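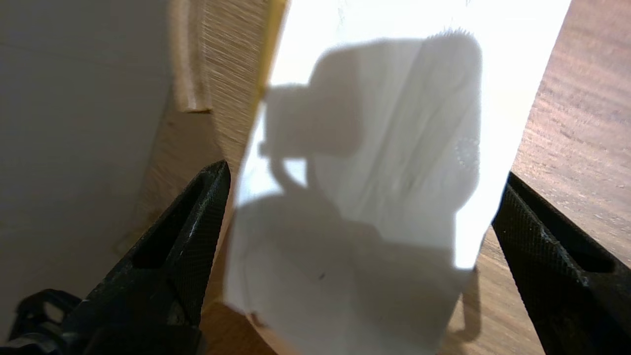
The last analogue subscriber line at Szabo was converted in May. The company makes valve bodies, and until this year its offices ran on copper pairs installed with the building. Cliltov, the contractor, migrated 100 extensions to a hosted voice service without changing most of the handsets. We spoke to the engineer responsible for the design, who asked to be identified by role only.

Keeping the handsets was the client's condition. "They had costed new IP phones and didn't like the figure," the engineer says. "An analogue adapter gives the old set its line voltage, its dial tone and its ringing current. The user lifts the receiver and hears what they heard last week."

Ringing was the first difficulty. Several long runs went out to the gatehouse and the stores, the longest some 2000 metres, and the adapters first chosen were rated for short loops inside one building. "You get speech but the bell is weak, or it doesn't trip when the handset is lifted. We moved those lines to a Wultis gateway with a stronger ring generator."
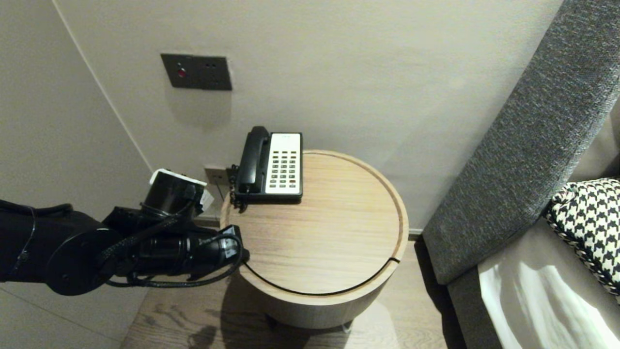
Issue 18

Echo took longer. The hybrid in an analogue port converts two wires to four, and any impedance mismatch returns part of the signal to the talker. On the old exchange the delay was too short to notice. "Add packet delay and the same reflection becomes a complaint. The gateways had been left on the 600 ohm default. We set the complex impedance and most of it went."
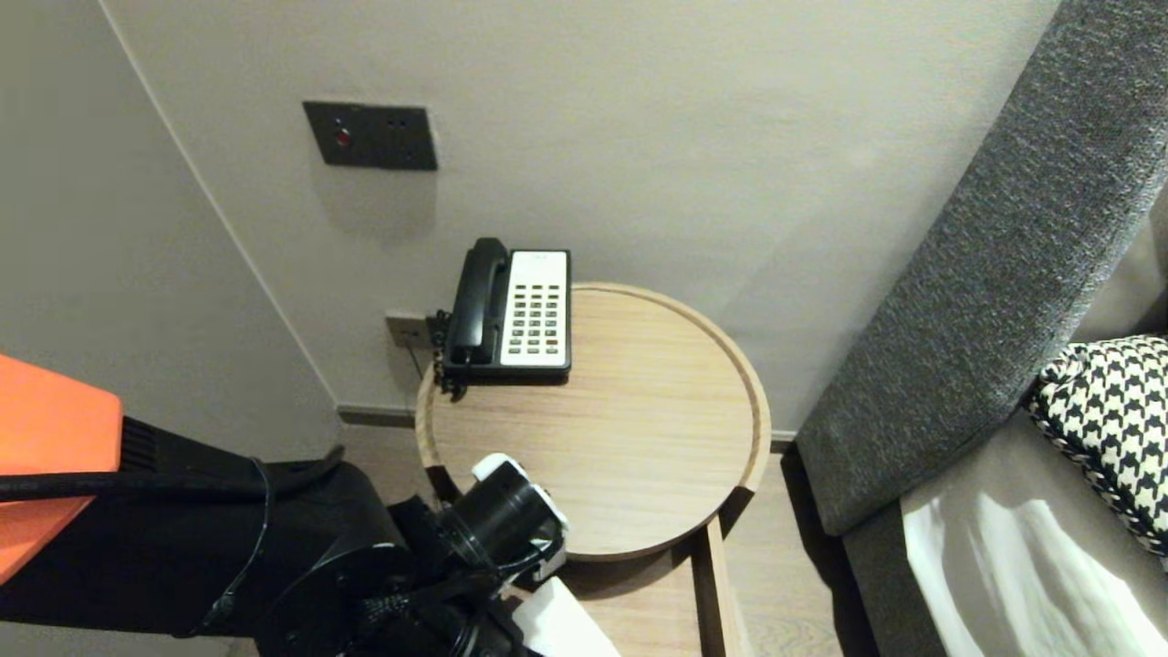

The remainder was traced to bridged taps, unused branches of cable left connected in the risers. Each was found with a reflectometer and cut back. The engineer would now do this before quoting. "Our survey allowed two days for the risers. It took 10."

Power is the other change. A copper line was fed from the exchange and worked through a mains failure. The adapters at Szabo sit behind battery units in each comms cupboard, and the lift alarm has been moved to a separate cellular unit supplied by Sarnelum.
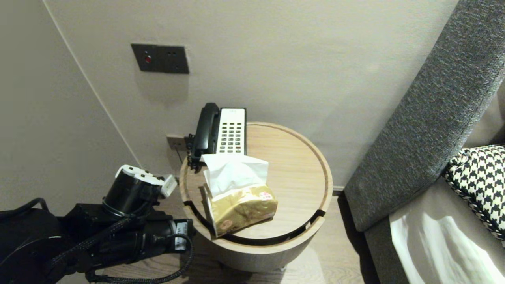
Faxes and other exceptions

Two fax machines remain, both in accounts. They run over T.38 with error correction enabled and the speed capped at 9600. "Above that we had failed pages. Below it, none in the test period."

The franking machine would not train over the gateway at any setting and was moved to the office network.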